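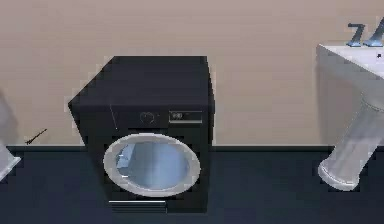 What changes for households under the new Taltura water tariff?

The flat monthly charge ends, and each metered home will pay by volume in three bands, with the lowest band priced below the current average.

TALTURA, August 29, 2022 - The Taltura water district has approved a banded tariff for residential customers, replacing the flat charge that has applied since the Farnero pumping station opened. The new rates take effect with the February billing cycle.

Under the schedule, the first 1000 gallons used in a month are billed at the base rate. Use above that level moves into a second band, and a third band applies to high-volume accounts such as homes with large irrigated lots. Charges are calculated separately for each band, so a household that crosses a threshold pays the higher rate only on the gallons above it.

The district says 77 percent of connections already have meters that can be read remotely. The rest will be fitted before the changeover, starting with the older streets north of the Rallow reservoir. Customers without a working meter on the first billing date will stay on the flat charge until one is installed.

Ruth Arboleda, the district's rates manager, said the flat charge no longer matched the cost of supply. "Pumping is our largest expense and it rises with every gallon," she said. "A small apartment and a house with a half-acre lawn have been getting the same bill."

Indoor use accounts for 71 percent of residential demand over a full year, according to the district's supply report, with toilets, showers and laundry making up most of it. Outdoor use is concentrated in the summer, when the reservoir is drawn down fastest.

Nokuthula Baloyi, who represents tenants in the Khumalo district, asked for a separate allowance for larger families. Shared meters are a further problem, she said - several older buildings have one meter for the whole block, and the volume recorded there would fall into the top band every month. The district has agreed to divide the reading on shared meters by the number of occupied units before the bands are applied. The request for a family allowance was deferred to the next rate review.

Sewer charges are not affected. Printed copies of the schedule will be mailed with the next bill.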